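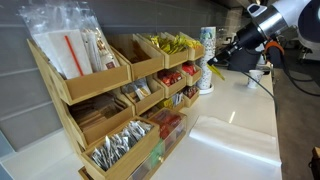

What's in this repo? The plain-text glossary behind Kilteline, my beginner's guide to tech words, along with the little script that turns it into a printable booklet.

## What you get

- `terms.csv`: 929 entries, one per line, with a short meaning and a sample sentence
- `startups.csv`: 268 more that only come up in funding talk (runway, burn, cap table and so on)
- `build.py`: makes the booklet

I started typing these up in January for a night class in Brasville, and it got a bit out of hand! Spelling is Australian, so it's "catalogue" and "colour" everywhere except inside code terms.

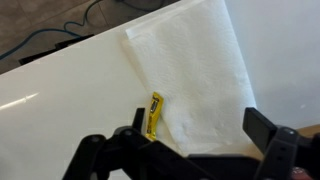
The booklet comes out at 86 pages on A5 if you leave the font alone. Bump it up for large print and you'll want to split it into 2 volumes (there's a `--split` flag, and it does behave now).

## Known gaps

Networking is thin. I've also never been happy with my entry for "platform", so if you've got a better one, please send it in!

## Licence and thanks

Share it, change it, print it, just keep the credit line. The Skurnance reading group went through the first draft and crossed out heaps of jargon, and the column layout is borrowed from Peltonen, an older word list I used to look after.

Last updated 2018-08-23. Next job is sorting out the duplicate entries under "cloud".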